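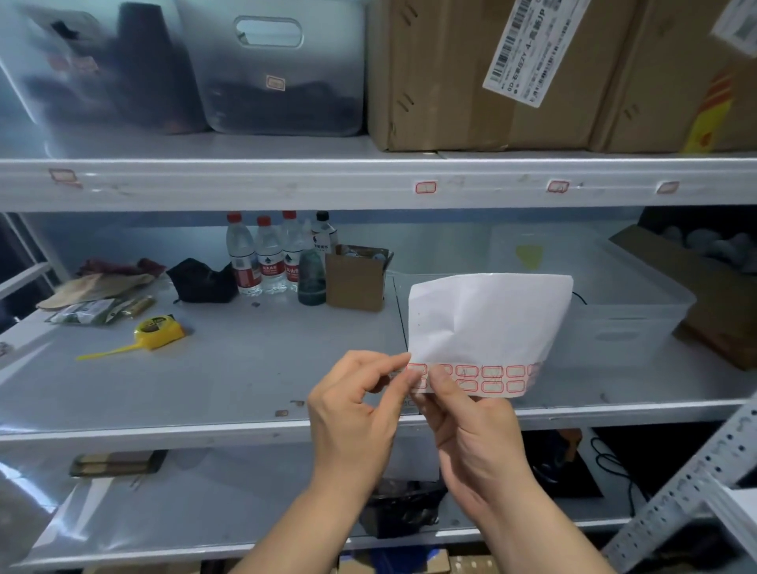 Put the stickers on before you know what goes where. I know that sounds backward, and I got a fair amount of grief for it from my brother-in-law Apolinar, but hear me out, I've done three sets of shelves this way now and I'm never going back to the old method (the old method being: fill the shelf, stand back, feel proud, forget where everything is by dinnertime).

I'm talking about those plain white stickers with the red border, the little rectangular ones that come on a sheet. You can get them at any office supply place. I buy mine at Bunard when I'm in there for printer paper, and I always come home with more than I meant to. They're cheap, they're just the right height for the front lip of a metal shelf, and the red edge means you can spot one from across the room even when the writing on it is terrible. My writing is terrible!

So. The way I do it.

Wipe the lip first

Metal shelving picks up a greasy kind of dust along the front edge, right where your hands go. A sticker will hold on to that dust beautifully and let go of the shelf a week later. I use a rag with a splash of rubbing alcohol and run it down the whole lip in one go, then a dry rag after. If you've got the kind of shelf with a curved front, do the underside of the curve too, your fingers have been there.

Let it dry all the way. Go have a coffee.

Fold the sheet

This is my favorite tip on the page and it takes two seconds. Fold the sticker sheet back on itself so the row you're working on sits right along the fold. The backing bends, the sticker doesn't want to, and the corner pops up where you can get a fingernail under it. With a flat sheet I'm picking at it forever and I end up with one of those sad curled corners.

If you do tear one, toss it. I used to press the torn ones down and tell myself it was fine, and those are the ones that catch on your sleeve every single time you reach in for something. Same goes for old ones that have gone brown and faded. Peel them and start over.

Peel two at a time

One on the left hand, ready to go down, and the next one already coming off in the right. It feels silly at first and then you get a rhythm and the whole shelf is done before the song is over.

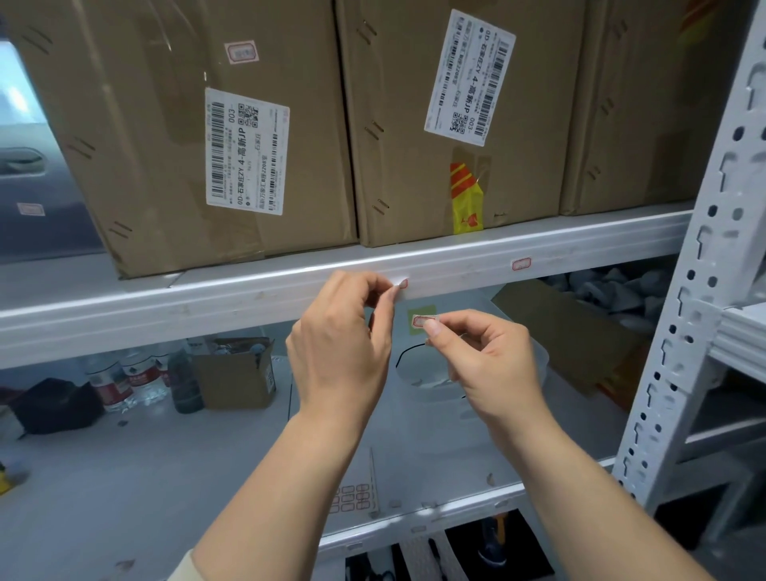
Pressing one down on the lip with the next one already in hand. The boxes are right there on the shelf behind.

Don't bother emptying the shelf to do this, by the way. You only need the lip. I leave the big boxes right where they are and work in front of them.

Where they go

I put a sticker at the far left and the far right of each shelf and then fill in between, one per "parking spot." A parking spot is as wide as the widest thing that's going to live there. For my plastic bins that's one sticker per bin, centered under the handle. For a big cardboard box, one sticker under the middle of the box. For the small stuff (bottles, tape, the tape measure, whatever packet of something I bought for a project I haven't started) I make one spot and one spot only, and it gets a box or a tray so the little things can't wander.

Wandering is the real enemy. A tape measure has no home shape, you can set it down anywhere and it looks like it belongs. Mine lived on four different shelves last winter. Give it a sticker! It feels ridiculous to label a spot TAPE MEASURE when the thing is bright yellow, but the label isn't for finding it, it's for putting it back.

Now the part Apolinar gave me trouble over. I leave most of the stickers blank at first, or I just put a little pencil X on the ones I've used up. Then we live with the shelf for a while. Stuff drifts. The thing you thought you needed at eye level turns out to be a twice-a-year thing. Once a spot has held the same item long enough that I reach for it without looking, that's when the marker comes out. I lost 17 stickers on my first shelf to crossing out and relabeling, and on the last one I lost two.

What to write

Short. Two words if you can. "Cables," "tape + glue," "guest towels." My friend Inmaculada writes full sentences on hers and I love her dearly and I can't read a single one without my glasses.

Use a fine permanent marker, and write before you peel if you already know what it says, it's so much easier on the flat sheet. Ballpoint fades. Gel pen smears on the shiny kind of sticker. I've got a drawer of Vito markers that I hoard for this and won't let the kids near.

If more than one person uses the shelf, agree on what things are called. We had "cords" and "cables" on two different shelves for most of a year and there were chargers in both.

Boxes that came in the mail

I keep cardboard boxes on my shelves, I'm not ashamed of it, a good strong box with staples in it is better than half the bins they sell you. But an old shipping label is a magnet for your eyes. You look at the box and you read the barcode and the delivery address and you learn nothing about what's inside. So either peel it, cover it, or turn the box so that side faces the wall. And then one red-bordered sticker near the top of the face, where you can see it without moving anything.

To get a shipping label off in one piece, warm it with a hair dryer and pull slowly, low and flat against the box. If it starts taking cardboard with it, stop and cover the rest with a sheet of paper. Life is short. 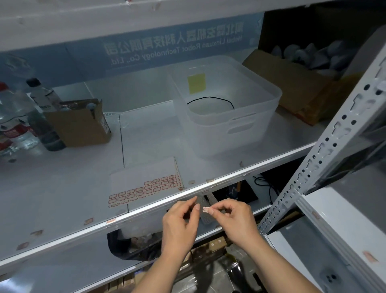
Then there's the question of what goes in a see-through bin and what goes in a box. People ask me this one a lot. My rule is that anything with a cord goes in something you can see through. Cords all look alike in the dark bottom of a box, and I have bought the same adapter twice out of pure laziness about digging. If you want to go one step further, stick a note on the inside wall of the bin facing out, with the date you last sorted it. I just write the month. When it says October and it's almost October again, it's time.

Soft things can go in cardboard. Towels, plush toys, winter hats, anything that squashes. You can fill the box up past the rim and nothing bad happens, and you don't need to see in, you can just feel around.

Bottles I keep standing and near the front. If they're glass, I like a cardboard box with the flaps up around them, which keeps them from rolling if somebody bumps the shelf. The flaps get in the way a little. I put up with it.

Leftover stickers

Keep the sheet ON the shelf. This was a suggestion from Daranee two doors down and it fixed everything. I used to put the sheet away in the desk, and then when a label fell off I'd think, I'll do that later, and of course later never came. Now the rest of the sheet lives flat under one of the bins with a marker clipped to it and I fix things on the spot. If you've peeled a few too many and they're stuck to your fingers, park them on the lip at the end of the shelf, lightly, and use them up as you go down.

Getting old ones off

Fresh ones just peel. Ones that have been on for a year need a bit of cooking oil rubbed in and left for 15 minutes, then a plastic scraper (an old store card works great). Wash the oil off with dish soap afterward or nothing will ever stick there again. Don't use a metal blade on painted shelves, I've got a scratch on mine that started to rust and now I have to look at it.

A few odds and ends

Check the sticker height before you do the whole row. Hold one up against the lip. If it's taller than the flat part, the top edge will lift where the metal curves. Trim it or buy a smaller size.

On shelves below your knees, angle the sticker up if there's any way to do it. You're reading from above.

If you have the type of shelving with slots punched in the uprights, you can move a shelf up or down later and the stickers just come along with it. So get the heights right whenever you like, it doesn't have to be first.

Somebody wrote in asking if this works on wire shelves. No. You want the little clip-on tags for those, and I haven't found any I like yet. Gonzalo swears by binder clips with a sticker on the flat side. I haven't tried it on mine, but his pantry looks pretty good, and if anyone's got a better idea I'd love to hear it!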